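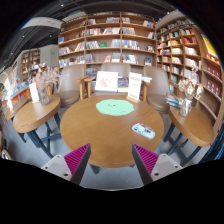
7/23/23

Resewed the Clodance book. Text block is now in the press and will stay there overnight. Notes while I still remember the order in which I did things, as last October's notes were useless to me this week and I had to work out the kettle stitch again from a finished spine.

The book is a river gazetteer, The Clodance and Its Mills, 304 pages, printed in Brirnholm by a firm that seems to have printed mostly hymnals and seed catalogs. Hala Fawzy found it for me in the back stock of a shop that was clearing shelves. Case detached at the front joint, hanging by the mull at the back. Original sewing thread broken at the second station in most of the first half. Paper is a cream wove, soft, a little brown at the edges but still flexible. I folded a corner of the rear blank back and forth and it held, so the paper is good for resewing without much guarding.

Took the block apart yesterday. The old glue is animal glue and came off dry in places, where it had gone brittle. Where it hadn't, I put on methylcellulose paste with a brush, waited for it to go cloudy, and scraped with the bone folder held nearly flat. The temptation is to start scraping early. I did that on the first two sections and took a sliver of paper off the spine fold of one of them. After that I set the kitchen timer for 10 minutes per application and left the room.

The sections are sixteens, all regular apart from the last, and the plates are tipped in. The plates gave me the most trouble. Each is on coated stock and is held by a narrow line of paste at the inner edge. Several had come loose on their own. One, the weir at Dunbar, had been put back by some earlier owner with clear tape, now yellow and dry. The carrier lifted off by hand. The adhesive stayed behind as a brown strip, slightly tacky when warmed with a finger. I took off what I could with a crepe eraser, working outward from the image. A stain remains in the margin. I don't plan to chase it with solvent. The ink on the caption is close by and I haven't tested it.

Guarding: cut strips of kozo tissue with the grain running along the length, torn along a wet line so the edge feathers. Wheat starch paste, thinned until it dripped off the brush without a string. I guarded the outer folds only where the fold was split at both head and tail. Folds with one short split I left alone. Every guard adds a thickness at the spine, and in a book this size the swell adds up fast. The first time I rebound anything I guarded every section and ended up with a wedge that wouldn't go back into its case.

Dried the guarded sections between blotters under the marble slab. Changed the blotters once after lunch. They should have been changed sooner, as two of the sections had a slight ripple at the fold this morning. It pressed out.

Sewing today. The old holes were usable except at the second station, where the broken thread had torn them lengthwise. I moved that station toward the tail by the width of a pencil and pierced fresh holles in the cradle. That spelling can stand. The tapes are linen, the same reel as last time. Thread is unbleached linen, 25/3 would have been too thick so I used the thinner one from the Zelport packet, waxed it twice, and wiped off the excess with a rag. Thread choice is mostly a question of swell. Thin thread and firm paper gives almost none, and then there is nothing to make a round from. Thick thread and soft paper gives too much. With soft paper the thread sinks into the fold a little, so I could have gone one size up. The block came off the frame nearly flat, with just enough swell to round gently. The original spine was only slightly rounded, so I am calling it acceptable.

Tension was even through the first half. Then I took a phone call in the middle of a section and came back with a different hand. The stitches after the call are visibly tighter. I considered cutting back to that point and decided against it after closing the block and looking at the fore edge, which is level. If I do this again I will finish the section before answering.

Kettle stitch, for the next time I forget: come out at the tail, drop the needle behind the loop between the section below and the one below that, bring it up through its own loop, pull in the direction of the sewing and never upward. Pulling upward tears the fold. Then climb to the next section. The note from October says only "kettle as usual."

Knocked up the spine square against the bench, head first and then spine, and put it between boards. First coat of glue was PVA cut with methylcellulose, worked in between the folds with a finger. Rounded with the hammer while it was still slightly soft. Light strokes, turning the block over often. It wanted to twist toward the tail, and I corrected it twice by pulling the first sections over with the left thumb. No backing to speak of. The old case has shallow joints and thin boards, and a real shoulder would hold the boards off the text block.

Then a layer of kozo over the whole spine as a release layer, put on with wheat starch, so whoever has the book after me can get everything off with water. Over that, new mull, cut wide. I still need to do the paper lining and decide on headbands. The originals were the stuck-on kind, striped, and have frayed to almost nothing. I have plain cream cloth that I could roll over cord. Sewn headbands on a book like this would be showing off.

The case is the part I have been putting off. The cloth is a dull green with the title stamped in black and is worn through at both caps. I would like to keep it. The plan is to lift the cloth along the spine, slip in a new strip of toned cotton underneath, and lay the old spine piece back on top. The risk is in the lifting. Tried the knife at the rear joint and the cloth came up cleanly for over 2 inches, then started to delaminate, the color going with the top surface and the weave staying on the board. Stopped there. Will try again with the board edge slightly damp, or go in lower and take a layer of board along with the cloth, then sand the back of it down afterward.

Toning for the new cotton: acrylic, thinned, in a mix of green and raw umber with a touch of black. Made some test strips and clipped them by the window. They dry darker than they look wet – I always allow for this and always allow too little. The best so far is the third one, which reads slightly blue next to the case by daylight and matches under the lamp. Needs more umber.

Room was humid. The hygrometer by the press went up through the afternoon, and I left the window shut. The paste took longer than usual to lose its shine. I am not going to unclamp anything until tomorrow evening even if it feels dry at the edges.

Read some of the text while the glue set, which slows the work but is the reason for having the book. The chapter on the upper mills is good on head and fall and says very little on who worked there. There is a long argument over whether the second wheel at Dunbar was breastshot or overshot, settled by the author from the wear on one stone block. He gives the measurements but not where he took them from. Someone has penciled "no" in the margin. I left the pencil in.

To buy: blotters, a new number 16 blade pack, wheat starch. The old jar of starch has lumps that won't cook out. Ask Hala if the shop has the companion volume on the lower river, in any condition.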